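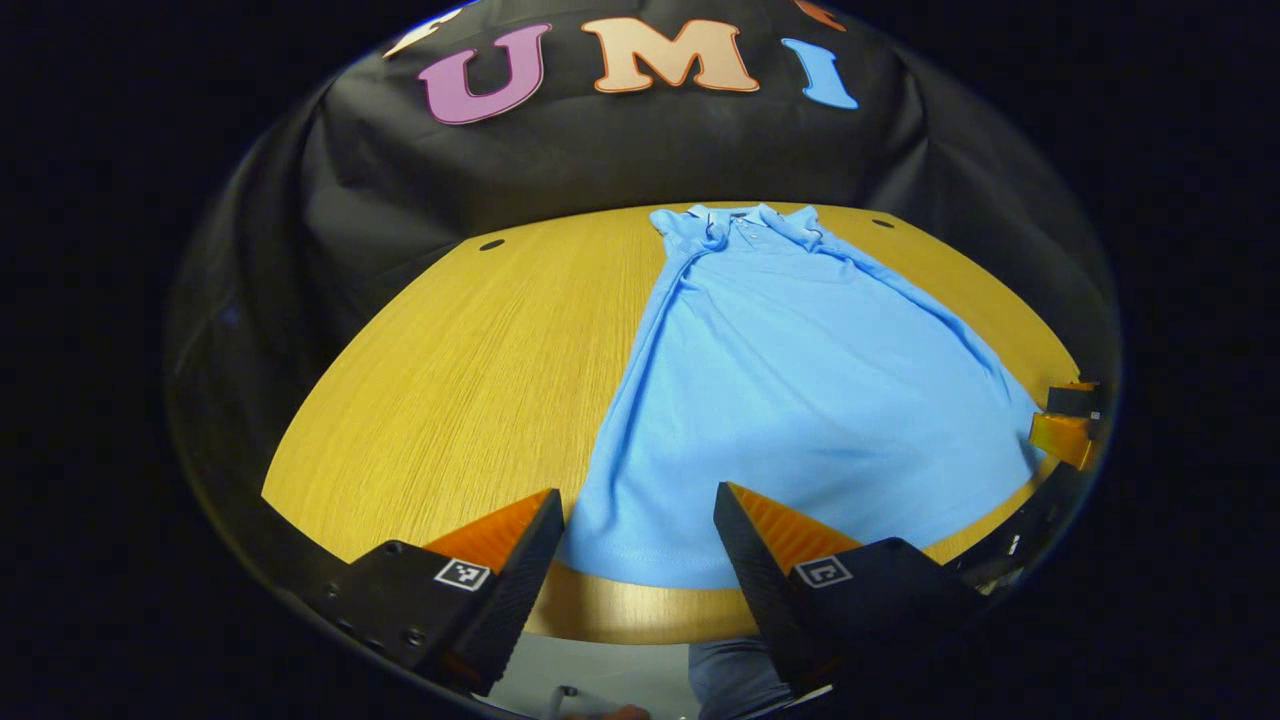

Photo: Hsin-yi Yip

I have now been to three evening talks at Grirnside library and I am ready to say that I do not know how to listen. I can sit still. I can face the front. I can do the small nod that tells a speaker you are with them, and I can do it while working out whether the mince in the fridge will see another day. What I can't do is come home and tell anyone what was said.

The last one was on the history of salt. Aroha Prendergast gave it, and she was very good, I think. People laughed in the right places and I laughed just after them. When I got in, Keegan asked how it went and I said "fascinating", and he asked what was fascinating about it, which I thought was below the belt. I said they used to tax it. He waited. I said, in France.

There was a date as well, 1398, and I know I was meant to hang on to it because she said it twice. Something happened to somebody's salt in 1398. I wrote it on my hand in the loos and have been carrying it about in my head ever since like a lost glove.

At school I was a note-taker. I filled 60 pages on the Corn Laws and got a C, so perhaps that should have been a warning. Eirlys Foulkes, who sat next to me, wrote nothing down at all and looked out of the window and went off to read law. I met her in Gilchrist in September and asked how she'd done it. She said she just listened. I'm sorry to report I missed the next bit because I was thinking about how annoying that was.

I have tried the advice. One website said to repeat each point silently in your own words, so I did, and while I was repeating the first point she made the second and the third. Another said to think up a question. I thought of a really good one, polished it for twenty minutes, and then a man in the row in front asked it, worse, and got a long answer that I was too cross to hear.

Keegan's view is that I should stop going. But I like going. I like the stiff chairs and the bad coffee, and the way the radiator comes on with a clank just as the slides do. I like being in a room with people who want to know about salt on a wet night when they could be at home. If a bit of it sticks, fine.

The next one is on bridges. I've bought a new notebook for it, 200 pages, lined, and so far I've put my name in the front.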